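A Visit to the Gripper Bench at Lorketti, Hevbridge

I had been meaning to get over to the Lorketti workshop ever since a friend came home raving about it in February, and on 7th October I finally made the trip. I'm so glad I did! It's a friendly, busy sort of place, and they let you stand about and ask as many questions as you like, which in my case was a great many.

Most of my afternoon went to one machine, the hand-held gripper they call the Barasa, and to how they keep it in good order. The fingertip pads get the most attention. They're black and rubbery with a textured mesh on the inside, and they wear down with all that grabbing, so every pad is looked over after 40 hours and swapped at 232, even if it still seems fine to an amateur like me.
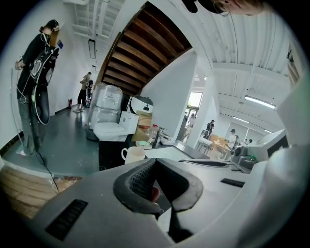 The vents come next — a soft brush, never compressed air, I was told quite firmly — and then the cables, which are checked by hand from one end to the other for kinks. After that the gripper goes through a little routine of 101 open-and-close cycles while someone listens for clicking. I had a turn at the listening and heard nothing at all, which I gather was the right answer.

Setting up a fresh one takes 2 people and over an hour, mostly spent on calibration with a program named Jellell. I followed perhaps half of it, but the explanations were patient and I came away with four pages of notes. Wear comfortable shoes if you go, and leave more time than you think for the drive back out of Hevbridge.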